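Setting the Back Focus on an Interchangeable-Lens Video Camera

Equipment Loans and Technical Services
Prepared by Cathal Geraghty

Purpose

This guide sets out the procedure for checking and adjusting back focus on the Flamus studio cameras held in the loans collection. It applies to the manual zoom lenses supplied with those cameras and to the Barkik prime lenses when they are fitted with the adjustable mount ring. It does not apply to lenses with electronic focus, which must be returned to the service counter if a fault is suspected.

Back focus is the distance between the rear of the lens and the camera sensor. When it is set correctly, a zoom lens that is focused at its longest setting will remain sharp as it is drawn back to its widest. When it is out, the picture will soften as the lens widens, even though the focus ring has not been touched. Borrowers often mistake the softness for a dirty front element.

When to check

Back focus should be checked whenever a lens is changed, after the camera has travelled by road or air, and after a marked change in temperature. Cameras moved from a heated vehicle into a cold location should be left to settle for 18 minutes before the check begins. A lens that has been adjusted while warm will need to be adjusted again.

What you will need

A focus chart (the Wibisono star chart is kept in the lid pocket of each case)
A tripod with a locking head
A monitor, preferably larger than the one mounted on the camera
A soft cloth and a small flat screwdriver
Two even light sources, or a room with a dimmer

The chart should be fixed to a flat, upright surface at the height of the lens. Plain pale walls are suitable. Patterned wallpaper, brick and glass should be avoided, as fine detail behind the chart makes the point of sharpest focus harder to judge on the monitor. 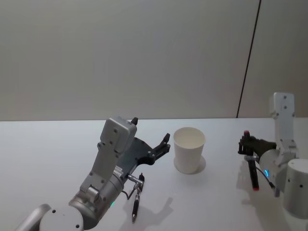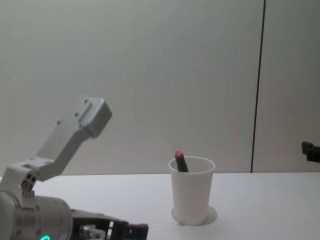
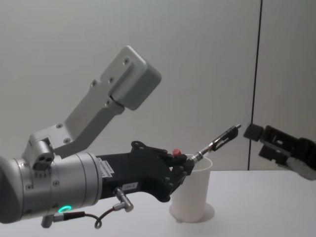
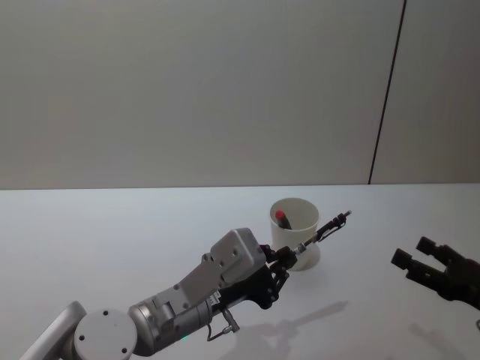 Preparing the camera

1. Mount the camera on the tripod and lock both the pan and the tilt. Set the tripod so that the lens is square to the chart.

2. Place the camera at the distance marked on the chart for the lens in use. For the standard zoom this is three metres. For the Barkik primes, consult the card in the lens case.

3. Turn off any sharpening or detail enhancement in the camera menu. Note the original value so that it can be restored.

4. Open the iris fully. If the picture is too bright, dim the lights or use the camera's built-in neutral density filter. Do not close the iris, which would increase the depth of field and hide the error.

5. If the lens has an extender, confirm that it is switched out. If the lens has a macro ring, confirm that it is locked in the normal position.

Adjusting a zoom lens

1. Zoom in fully on the centre of the chart and focus with the front focus ring.

2. Zoom out fully without touching the front ring. Loosen the locking screw on the back focus ring by half a turn and adjust the ring until the centre of the star is sharp.

3. Zoom in again and correct with the front ring. Zoom out and correct with the back ring.

4. Repeat until no further correction is needed at either end. Three passes are normally sufficient.

5. Tighten the locking screw and check both ends once more. The ring can shift slightly as the screw is tightened.

Adjusting a prime lens

A prime lens cannot be compared at two ends of a zoom range, so the distance scale is used instead. Measure from the sensor mark on the camera body to the chart with a tape, set the focus ring to that distance, and turn the mount ring until the star is sharp. Repeat at a second, greater distance. If the scale agrees at one distance but not the other, stop and report the lens.

Using the monitor

The Nukelel monitor offers coloured peaking and a magnified view. Magnification is preferred for this procedure. Peaking may be used to find the approximate setting, but it can show a band of colour on either side of true focus and should be switched off for the final pass.

Recording the result

Enter the case number, the lens number and your initials on the label inside the case. Where a lens cannot be brought into focus, attach a yellow tag and return it to the service counter with the camera body it was used on. Lenses returned without the body cannot be tested properly, as the fault may lie in either mount.

The service counter is closed on Sunday. Lenses left in the returns locker that day will be inspected when the counter next opens.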